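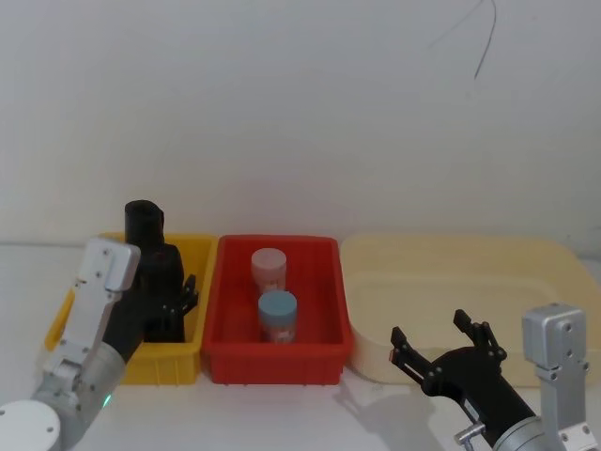
4. Setting Up the Three-Container Row

4.1 General

The Prelley tabletop set consists of one yellow bin, one red bin and one cream tray. The containers are used in a single row on a flat surface. Positions are fixed: yellow on the left, red in the center, cream on the right, as seen by a person facing the wall. All labels and count sheets supplied with the set follow this order.

The instructions in this section apply to sets used on a white or other light-colored tabletop. For shelf use, see Section 6.

4.2 Before you start

Wipe the tabletop and let it dry. Check the underside of each container for grit, which scratches painted and coated surfaces. Loose cables hanging on the wall must stay above the rims of the containers and must not reach into them.

The row needs a clear width of 940 mm. The yellow and red bins together take up 466 mm of this. The rest is for the tray and for a hand's width at each end.

4.3 Placing the containers

1. Set the red bin down first, in the middle of the working area, with one ribbed long side facing you.

2. Set the yellow bin to the left of the red bin. Each bin is 233 mm wide at the rim.

3. Set the cream tray to the right of the red bin. The tray is shallower than the bins and slides easily, so place it last.

4. Push the row back until there is a gap of about 60 mm between the rear rims and the wall.

5. Sight along the front of the row. The front walls should form a straight line. Correct the tray and the yellow bin to match the red bin, never the other way around.

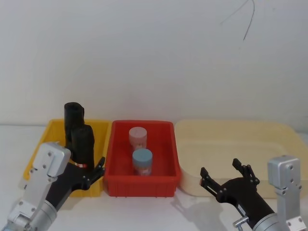 Note: The rims of the bins are flared. When two bins stand against each other, only the rims touch. Do not try to close the space lower down by pressing the walls together. The bins will spring back and the row will drift out of line.

4.4 Loading the yellow bin

The yellow bin is for tall items: rolls, narrow cylinders and other goods that are higher than the rim when stood on end.

1. Stand each item upright on the floor of the bin. Do not lay tall items across the rim.

2. Put the tallest item at the back.

3. Leave room in front of the rear item. A second item may stand there if it can be lifted straight up without dragging the first one with it.

4. If an item carries a printed band or label, leave the band in place. Turn it to the front where possible.

5. Let go of the item and check that it stands by itself. Soft rolls may lean. A roll that leans past the rim is to be rewound tightly and stood up again.

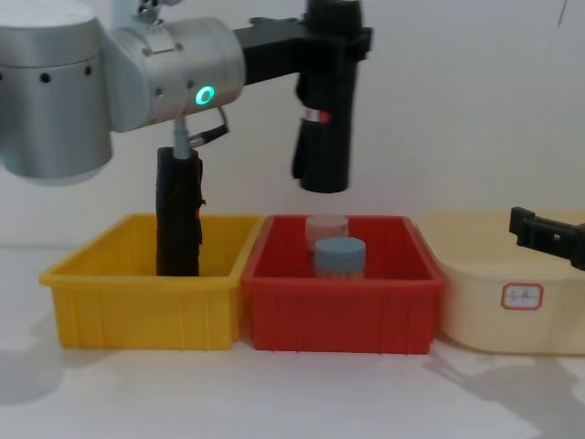 Fig. 4-2. Tall black item lowered into the yellow bin, red bin to its right.

CAUTION: Lift tall items by the body. Pulling on a tab, loop or loose end can unwind a roll and tip the items next to it.

4.5 Loading the red bin

The red bin is for small jars with screw lids.

1. Check that each lid is fully closed. Wipe off any residue from the outside of the jar.

2. Stand the jars upright near the middle of the bin floor, one behind the other. Jars pushed into the corners are hard to grip – the side walls leave little room for fingers.

3. Where lids differ in color, keep the same color at the rear each time. The count sheet has a box for this.

4. Do not stack jars.

Note: Jars with translucent bodies can be checked for fill level from the front of the row. Opaque jars must be taken out to be checked.

4.6 Changing over

Empty one container at a time, from left to right, and finish each before starting the next.

1. Take the front item out of the yellow bin, then the rear item. Lift vertically until the lower end is clear of the rim.

2. Look into the bin from above. The ribs cast shadows along the floor, and small parts are easily missed there.
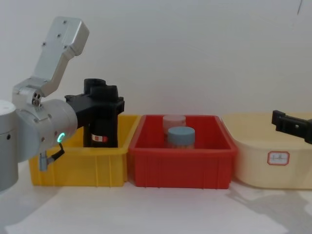 3. Go on to the red bin. Remove the front jar first, then the rear jar.

4. Clear the tray. Pick up flat items by the edge; do not tip the tray.

5. Check the line of the row as in 4.3, step 5. Containers shift slightly each time something is lifted out.

CAUTION: Do not move a loaded bin by its rim. Unload it first, or support it from below with both hands.

4.7 Cleaning

Clean bins and tray with lukewarm water and a mild dish soap. Use a soft brush for the grooves in the ribbed walls. Solvents and scouring pads dull the color of the yellow bin in particular. Dry the containers upside down on a cloth before returning them to the table.

Text revised July 19, 2018. Replaces the March edition of Section 4.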